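# Plamaven: small-kitchen dish drying, image set

Data card, revised September 21, 2023. Maintained under the Dandel household objects project.

## Summary

Plamaven is an image set about what happens to dishes after washing: drying racks, the items that go into them, and the surfaces they stand on. It covers ordinary kitchens with limited counter space, where the rack often ends up on a table. Industrial dish rooms are out of scope. So are dishwashers, apart from their removable baskets, which have their own label.

The set grew out of the Rathjen list, an older vocabulary of kitchen storage terms. That list treated every rack, tray and basket as a single class, and the class was useless for anything finer than "kitchen item." The current release splits it.

## Contents

The release has 80 sessions. Each session covers one rack on one surface and is stored in its own folder:

 plamaven/
 sessions/
 labels/
 racks.csv
 items.csv
 surfaces.csv
 splits/
 CHANGES.txt

Session folders are numbered in order of intake. Numbers of withdrawn sessions are not reused, so gaps are normal. The test split holds 15 sessions and shares no rack with the training split. Please do not re-shuffle it; results on a re-shuffled split can't be compared with anything else.

## Label vocabulary

Racks are labeled by form first and material second.

- basket: side walls on all sides, floor closed or ribbed
- rack: open frame with plate slots, no full walls
- tray: flat or nearly flat, rim lower than a cup
- mat: soft, rolls or folds

Material is one of plastic, metal, wood, fabric, mixed or unknown. A coated wire rack is metal if bare wire shows anywhere and mixed if it does not — the rule is crude, but annotators applied it the same way, and earlier attempts at a finer one failed.

A utensil compartment is an attribute of the rack, not a separate item, as long as it is attached. Loose cups for cutlery are items. Molded baskets with a raised compartment at one corner were the main source of disagreement in August, and all of them were relabeled after the rule was written down.

Bottles are labeled with their caps. If the cap is off and visible, it gets its own row in items.csv with the value "detached." Transparent bottles have poor outlines on pale wood, and their boxes are looser than the rest.
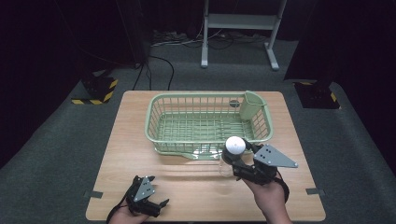

Surface labels describe what the rack stands on and nothing further away. A rack on a cloth on a table is labeled "cloth." Wood grain is recorded as yes or no; species is not recorded, and requests to add it have been declined.

## Occupancy

Every rack has an occupancy value from 0 to 4:

- 0: empty
- 1: one item
- 2: floor partly covered
- 3: floor covered, nothing stacked
- 4: stacked or overhanging

The value refers to the inside of the rack at the moment of the image. Items on the surface beside it don't count, even if they are about to go in. Suction feet, plugs and drip spouts belong to the rack and never raise the value.

## Known problems

- Plates are overrepresented. Pans are rare, and lids rarer.
- Pale plastic in strong light loses its rib pattern, and 8 sessions carry a "washed out" flag for this reason.
- Wet and dry are not labeled. Annotators could not tell them apart reliably.
- Color names come from a short fixed list. Sage, mint and olive are all "green."
- Plate slots hidden by dishes are not counted or estimated.

## Changes

Release notes are in CHANGES.txt. The move from the Rathjen terms to the current ones breaks older loaders that expect a single labels file. A conversion table is kept in the Prarstead archive alongside the old release, which will stay available but gets no further fixes.

Corrections are welcome. Give the session number, the row and the proposed value — a reason helps only when the rule itself is in question.

Contact: Dandel data desk | © 2023 Dandel | Back to top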